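Burnamness Shared Workshop — Two-Arm Build Group
Minutes of the meeting held 2022-05-03, back bench

Present: Gintarė Ots (chair), Rocío Quezada (minutes), and the usual bench members, all of whom were welcomed very kindly and given tea.

1. Last minutes
Agreed, once Gintarė had put right the spelling of Clollov, which I got wrong again. Sorry, all!

2. The arms
A good long talk about the cooking task. The tray, the steel cup and the toaster oven will keep their present places until July, so that the practice runs can be compared with one another. Gintarė would like the left gripper to come in lower over the rim of the tray, and several of us felt the same. For the right arm we shall go on with the thin metal rod and the cup, though Rocío (that's me) asked whether a fatter handle might be kinder to the fingers. It was left open, with a promise to bring something along to try.

Cables took up rather more of the evening than planned. Both arms have theirs hanging down past the front edge of the table, and we agreed to try a proper guide under the bench. The oven's power cord is to be led round the back, well away from the right gripper.

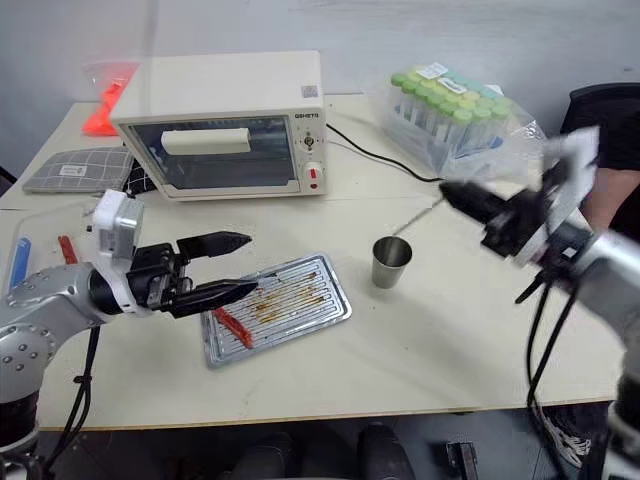
3. Money
The kitty stands at 211 pounds. Agreed to spend up to 100 on spare gripper fingers from Letard, with warm thanks to Gintarė for ringing round for prices.

4. Ocampo software
The new version is on the bench computer. Run 788 stopped early and we don't yet know why — Gintarė will read through the log at home and write to everyone.

5. Any other business
Please wipe down the table after a session, and label your bags. Rocío to bring cake next time. We finished a little after 6 and stayed chatting by the door.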